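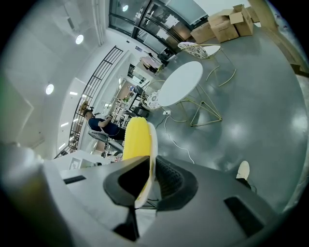
Teaching a robot to pick up lunch is slower than most visitors to Drolness had expected, and Kwok-wai Hsieh told the group as much before the tour had properly begun. A single task can take weeks of repeated handling by people, he said, and a good share of those attempts get thrown out.

The company opened its workspace in July to 29 visitors, most of them from small manufacturers and food service businesses in the area. A second group of 23 came through after 3 p.m. Both sessions were free and both filled up within a few days of being announced.

Drolness records people doing ordinary jobs with hand-held grippers and uses the recordings to train robot arms. The person holds the gripper and does the work at normal speed, and the tool records how it moved. The recordings then go to the company's software team, which trains a program to make the same kind of movement on an arm.

The demonstration was held in the main room on the lower level, at a round white table between two gold-framed chairs. Staff went on with their own work at desks nearby. Visitors were asked to stay back from the table while recording was under way and to keep clear of the cables on the floor.

The task for the day was called Firko, the company's name for a set of table-setting and food-handling exercises. It covers moving items on and off plates, turning them and handing them from one gripper to the other. Drolness has collected 3,066 recordings for Firko so far. Of those, 434 were made with two grippers at once, which staff described as the harder part of the project.

Each recording starts with the operator in position and ends when the item has been set down and both tools are pulled back. If an item rolls off the plate, the attempt is marked and kept in a separate folder. Operators work in 40-minute blocks with a break after each one – the grippers get heavy, several of them said.
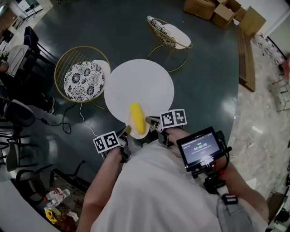 Two hands are where the trouble starts, according to Aslı Ertürk, because each tool has to know where the other one is the whole time. She said the square printed markers on the grippers help with that, and that one covered marker can spoil an otherwise clean recording.

Questions from the visitors were mostly practical. One asked whether the system could handle wet produce. Staff said it had not been tested enough to give an answer. Another wanted to know how long it would take to switch from one item to another on a packing line, and was told that a similar shape might need a few days of new recordings while something soft or very small could need far more.

Cost came up several times. Drolness did not give a price for a finished system and said it does not plan to sell arms of its own. It would supply the training and the software, and customers would choose their own hardware. The company is in talks with Apaza, a meal kit packer, over a trial that could start before the end of the year. Neither side has signed anything.

Some visitors asked about jobs. The company said the trial with Apaza would cover one station on the late shift, which has been difficult to staff, and that the people now working there would be asked to make the recordings themselves. They would be paid their usual rate for that time.

Visitors who wanted to could try a gripper for a few minutes at the end of each session. These turns were for practice only and were not added to the Firko set. Most people found that squeezing the jaws shut was easy and that judging the distance to the plate was not.

Prutell, the business network that organized the sign-up, said it had a waiting list left over and has asked Drolness for another date. The company said it would hold one more open day in the fall, with an arm running the same exercises next to a human operator. Sign-up will again be through Prutell, and groups will be kept to the same size.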